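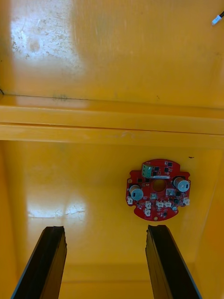 Small red circuit board in a yellow bin

Threads > Sport > Combat sports > Fight week

Search posts and people

Latest Top Media Replies

Right, fight week thread. Marius Matei against Filip at the Dallton Hall on Saturday and I've got far too many thoughts for one post, so mute me now if you don't like boxing.

First thing, I've wanted this one since September. Matei had just gone eight rounds with that tall southpaw from Plillach and looked shattered, and Filip climbed up on the apron afterwards and shouted something at him. I was in row F and couldn't hear a word of it. Matei laughed, so it can't have been that bad!

People keep saying Filip is too young for this. He's 23, he's had nine fights, he's won all nine. Matei was younger than that when he got in with proper grown men every other month.

What does worry me is his left hand. He drops it after he jabs, every single time, and Matei's best punch by a mile is the right over the top. You do the sums.

Then again Matei is 36 and his legs were gone by the sixth last time out. If Filip can get him moving early – and I mean moving, not just swapping shots in the middle – then the second half could be very long for the old boy.

Ticket chat, as people are asking. The hall holds 2,000 for boxing with the floor seats in. My mate at the box office says 478 left as of this morning, mostly up in the balcony. Balcony is fine! You see the footwork better from up there. Take a jumper though.

Also the Findik gym lot have bought 400 between them and will be making a racket from the first bell. If you like a quiet night, sit on the other side.

Someone's replied saying it should have been at the leisure centre. Mate, the leisure centre fits 1,070 and the bar shuts at nine. No.

Undercard! Don't turn up late. The women's super-bantam six-rounder is the one I'd pay for on its own. Both of them come forward, neither of them can stand being hit first, and their sparring last year had to be stopped by the coaches (according to my cousin, who does tend to add a bit).

The heavyweight four-rounder I can take or leave. Go and get your chips then.

Weigh-in is Friday at one, in the foyer. Matei had trouble making light-middle last time and came in drawn and grey round the face. If he looks like that again I'm changing my pick, and I'll say so on here before anyone accuses me of anything.

My pick as it stands – Matei on points, close, with half the hall booing. I think he hurts Filip in the third or fourth with that right hand, can't finish him, then hangs on for dear life at the end.

My brother has Filip by stoppage in seven. He also had the Plillach fella last time and still owes me a curry.

Couple of you asking about a stream. Not that I've heard. The promoter did one a couple of years back and it froze in the main event, so I wouldn't hold your breath.

I'll post scores round by round if the signal holds up in there. Doors at half five, first fight at six. Come and say hello, I'm in row F again.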